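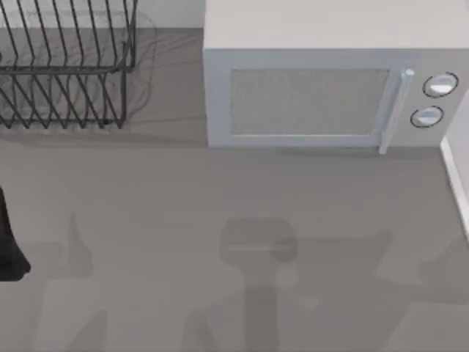
An afternoon in the simulated kitchen: my visit to the Lornis open day

I had been meaning to get to one of the Lornis open days for a couple of years, and every time something came up. This time I put Wed 15 May on the fridge calendar in red marker, took the afternoon off, and went. I'm so glad I did! If you have even a passing interest in robots, or in how people go about teaching them to do dull jobs around the house, put your name down for the next one.

Lornis has the top two floors of an old printing works down by the canal. You sign in at the street door, get a sticker with your first name on it, and ride up in a freight elevator that still has the old printer's load notice screwed to the wall. I counted myself lucky with my group. There were 12 of us, a good mix: a few students, a retired couple who had driven in from the coast, a man who services commercial dishwashers and asked the best questions of the whole day, and me.

Starting on a screen

I'd expected to begin with hardware. Our first stop was a long dark room with big monitors, and on the biggest one was a kitchen counter seen from straight overhead. Gray countertop, a wire dish rack in the back corner, a white microwave next along, and the soft shadows of two robot arms falling across the front. The whole thing is computer-made. Lornis calls this software kitchen Akora, and it's where every household task gets its first try.

Nayeli Villaseñor, our guide for this part, left the view up while she talked, and I kept drifting back to the shadows. You hardly see the robot at all from there, just a dark sliver of one gripper coming in from the left, but the shadows tell you there is a good deal of machinery hanging over that counter. The dish rack throws one too, all smeary and doubled up where the wires cross. Somebody asked why anyone would bother with shadows in a practice kitchen. Nayeli's answer was that a real kitchen is full of them, and that a robot which has only ever seen evenly lit counters can be badly thrown by a dark patch that moves when it moves. One of their early models used to shy away from its own shadow. (She did a very good impression of it.)

The top view is one of several. There are others from the side and from the wrists of the arms, and the robot gets them together. She told us people on tours nearly always like the overhead one best, and I can see why. It's so calm, a bit like looking down on a board game before anyone has made a move.

Then she started a run. The task was the microwave door. Two arms, one door, pull it open by the handle, let go, move clear. It sounds like nothing. On the first try the gripper closed on air just beside the handle, swung back in a big confident arc, and opened nothing whatsoever, and the room laughed. On the second it got hold and the door came round smoothly, and the same room clapped. For a simulated microwave!

What I hadn't appreciated is how much of the work is in the variety. Between one run and the next the software shuffles things: the lighting, where the rack sits, the shade of the counter, how stiff the door is. Nayeli brought up a wall of thumbnails, 359 versions of the same corner of the same kitchen, and left it there while we all leaned in. Some were nearly identical. In some the microwave was so dark you had to hunt for it. The dishwasher man wanted to know if they ever put the rack where it would block the door, the way it does in his own house, and she said yes, and that those runs were among the most useful they had.

Having a go

Next came the part I'd been hoping for. Along one wall there are driving stations, each with a pair of handles on jointed arms and a monitor in front. You take hold of the handles and the two simulated arms do what your arms do. Deepak Kandpal looks after the stations, and he has the patience of a swimming teacher. We got six minutes each.

I was terrible. I went straight for the dish rack, because I thought I'd do something clever with a plate, and got one gripper wedged among the wires almost at once. Deepak reached over, pressed reset, and the kitchen tidied itself in a blink, which is a feature I would pay good money for at home. After that I stuck to the microwave and did get the door open with my right hand, though it took most of my remaining time. The trick he gave me was to slow down before you think you need to, and to look at the handle and not at the gripper. Depth is the hard bit. On a flat screen you think you're touching the thing when you are still a good way above it, and I found the shadow was the best clue I had. When the gripper and its shadow come together, you've arrived.

The youngest person in our group, who said she'd never touched a robot before, had the door open and shut again twice while her father was still adjusting his chair.

Good drives by staff are saved and used as demonstrations for the robot to learn from. Visitor drives aren't, I'm relieved to report. Deepak did say they hang on to a few of the odder ones to see how the software copes when someone does something nobody on the team would think of.

Down to the real thing

After coffee (good coffee, and a plate of coconut cookies that vanished) we went down a floor to see Tripathi. That's the real two-armed robot, and it's set up behind a yellow line in front of a real counter with a real microwave. The noise was a surprise. Upstairs everything happens in silence, and down here there's a whir and a faint tick each time an arm settles, plus a fan that never stops.

Ritu Prajapati ran the demonstration with her hand resting near the stop button the whole time. Tripathi opened the microwave at the first attempt, slowly, with a funny little pause before it took the handle, as though it was making up its mind. Then it was asked to put a mug inside. The mug went in at a slant, bumped the door frame, and was set down on its side. Ritu left it that way and talked us through what had gone wrong. The simulated mug is a touch grippier than the real one, so the robot had learned to hold it too lightly. They have been closing that gap since November and she reckoned they were maybe halfway. I liked her for saying so. I've been to demonstrations where one stumble sends everybody scrambling to restart, and this was so much more interesting.

The second attempt was clean, mug upright, door shut with a push from the back of the gripper. Big cheer.

She also let us feel the gripper pads, with the arm powered off and locked. They're softer than they look, a bit like the sole of a new sneaker, and they get swapped out when they go shiny.

Questions at the end

We finished in the meeting room with Miklós Fülöp, who heads up the household project, and Sarita Sandhu from Nivent, a housing group that hopes to try the robot in a shared kitchen in one of its buildings. She was refreshing to listen to. Her tenants, she said, have asked for help with lifting things down and with wiping up, and hardly any of them care about microwave doors. Miklós took that well. Doors come first for his team because so much else is behind one: cupboards, fridges, dishwashers. The dishwasher man nodded very hard at this.

Would it be safe with a cat on the counter? Not tested yet. Could it unload a rack of wet glasses? In Akora, on a good day. Would it ever cook? Miklós said he'd be happy if it could put away the shopping, and that he burns rice himself.

If you're thinking of going

Book early, as places on the afternoon tour go first. Allow about three hours with the questions. Wear short or close-fitting sleeves if you want a turn at the driving stations, because loose cuffs catch on the handles (mine did). The canal side parking is tiny, and I ended up by the swimming pool and walked, which was no hardship in the sunshine. The elevator goes to both floors, and there are stools in the screen room if you ask for one. Photos are fine upstairs but please check before taking any on the lower floor.

I've already asked to be told when the next date goes up. I want another crack at that dish rack.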